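Robot Software for Handling Tasks
Unit 6: Contact states and guarded moves
Instructor: Said Ragab
Handout posted August 24, 2020

Reading before class: Cudus manual, chapter on motion primitives. Skip the appendix on conveyor tracking.

6.1 Why position control is not enough

In Unit 5 we planned a path to a goal pose and ran it under position control. That works in free space. Near a slot or a latch, a small error in the pose estimate turns into a large force, and the controller will keep pushing until a limit trips. For card and board work we split the motion into a free part and a guarded part. A guarded move has a direction, a speed, and a stop condition.

6.2 The state machine

The lab code (package Perlow) uses these states:

APPROACH: position control, camera updates on
ALIGN: position control, small steps, camera updates on
CONTACT: guarded move, camera updates off
SEAT or EXTRACT: force control along one axis, compliant in the others
RELEASE: open fingers, back off along the approach axis
FAULT: hold still, log, wait for the operator

Every state except RELEASE may go to FAULT. Do not add a transition from FAULT to CONTACT. Several groups tried this last year and the retries hid a bad calibration.

The force loop runs every 16 ms and the pose estimator every 60 ms. Your code must check the age of a pose before using it. In ALIGN, throw out any pose older than 170 ms and stay where you are.

6.3 Perception inside a case

The wrist camera gives a close view, but the gripper and the part it holds cover much of the target. Bare metal is a second problem. Bright rails saturate and the edge detector returns lines that move with the lights. Pick features on the board: slot ends, printed text, the outline of the CPU socket. Mask out the fingers before you run the detector.

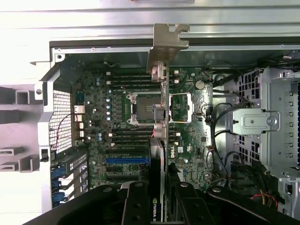
Figure 6.1. Wrist view, graphics card held between the fingers. Note the washed-out rail at the top and the DELL logo beside the card.

The default mask file is crichton_mask.yaml. It has to be redone if you change fingers.

6.4 Lab work

Run the Brirness log set, which has 356 recorded attempts. For each one, report the last state reached and the reason for leaving it. Plot force along the insertion axis for two attempts that ended in FAULT.

Hand in the plots and your transition table by the first lab in September.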